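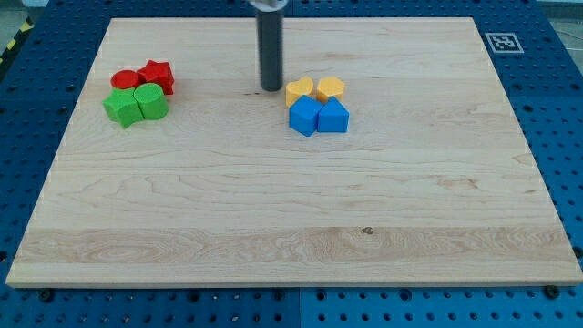 Eight blocks, one rod and a wooden board in the Tremura workroom.

Jeanie Mowat has a way of talking to the arm as if it were a slightly dim but willing nephew. "Go round, pet, go round," she murmurs, one hand on the controls, while the dark rod noses its way between the stars and hearts and hexagons.

She came to Tremura in July, after years of teaching infants, and her job (she still laughs when she says it at parties) is pushing blocks about. Each short go is recorded, given a plain sentence such as "move the blue triangle away from the yellow hexagon", and added to the pile the learning system will study. By the afternoon of my visit the pile stood at 1,257 examples, of which 1,147 had been passed as fit to use.

Lorna Swanson does the passing, over a great deal of tea, and she's fonder of the untidy ones than you might expect. "If Jeanie overshoots and has to come back for it, I want that left in," she told me. "The arm is going to overshoot too, bless it, and it'll need to have seen somebody put things right."

They had 143 more to record before the tea urn went off at five, and Jeanie was already reaching for the controls.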